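Wednesday. Food parcel session at the Wedham hall, doors at 5. We gave out 86 parcels, which brings the January total to 363. The Merov delivery was short on tinned fruit again - I have logged it.

Fridge check at 7, reading normal. Stock sheet updated and shelf labels reprinted for the baby food.

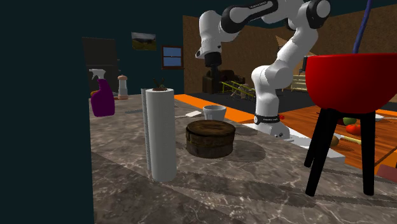

Paper towel roll and round box on the worktop.

Rota for next week is still two short on the late shift. Jutus can take the surplus pasta if we box it by noon. Must order more crates - the old ones split at the handles.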